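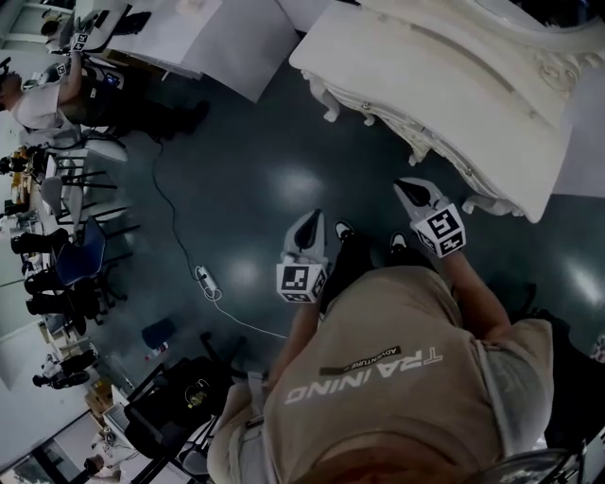
Culture > Celebrity > Opinion

Celebrity Apology Videos Have Gotten Too Good

By Killian Tanguy
26/10/2024

265 shares | 14 comments

I watched the Masanobu Kamata apology twice. The first time I thought it was fine. The second time I noticed that he stops to collect himself at the same point where every one of these people stops to collect themselves, right after the words "the people I let down."

If you missed it, Kamata walked out on the last night of the Clitano tour in May after 2 songs, and fans who had paid for flights and hotels were left standing in the hall. He said nothing for a long while. Then the video went up on Pideo, with the plain sweater, the gray wall and the hands folded in his lap. It runs 14 minutes. I think he was probably sorry. I also think the video made it harder to tell.

The early celebrity apologies were bad, and that was useful. People blamed their cousins. They read off a sheet of paper and lost their place. They got annoyed halfway through and started defending themselves. You came away knowing something about the person, even if it wasn't what they wanted you to know. Now there are people whose job is to make sure that doesn't happen, and they have done the job well enough that the videos all match.

Mayu Noguchi's was the same length of sleeve and the same size of room. She had missed a charity dinner and lied about being sick, a small thing by any standard. She could have fixed it with a phone call to the people who ran the dinner. What we got was a statement, a video, a second statement thanking everyone for their patience, and a cover story in Ustia about what she had learned. The interview was longer than most I've read with people who won major awards this year.

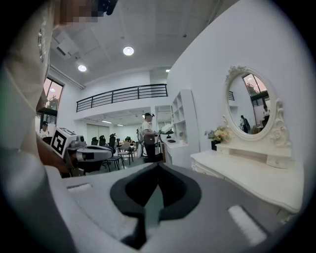 A bright room with white walls and a white ceiling.

My friend Faisal Naqvi disagrees with me on this. He worked in publicity for years and he says the polish is a form of respect. You wouldn't go to a funeral in your gym clothes, he says, and you shouldn't apologize to a million people without writing it down first. I can see that. I'd rather hear a prepared apology than a drunk one. But at a funeral you aren't also the one selling tickets, and Kamata's new dates went on sale nine days after the video.

The one I keep going back to is Shigeru Oshima. He snapped at a young reporter on the Rahimi red carpet, and it was ugly, and plenty of people saw it. He wrote her a letter. We only know about the letter from the reporter, who mentioned it months later when somebody asked. She said it was a page long and his handwriting was hard to read. She didn't share what was in it and he has never brought it up.

I don't expect everybody to do it that way. When you let down a whole arena you can't write to every seat. Still, Kamata could have said in 91 seconds what he said in 14 minutes - he left, he shouldn't have, and the refunds would be paid by a certain date. The refunds came up near the end of the video, and he didn't give a date.

People in my inbox tell me I'm asking too much of singers and actors. Maybe so. I'm happy for them to be vain and late and difficult, and I'll keep buying the records. I would just like the next one to skip the sweater.

14 comments | Share this story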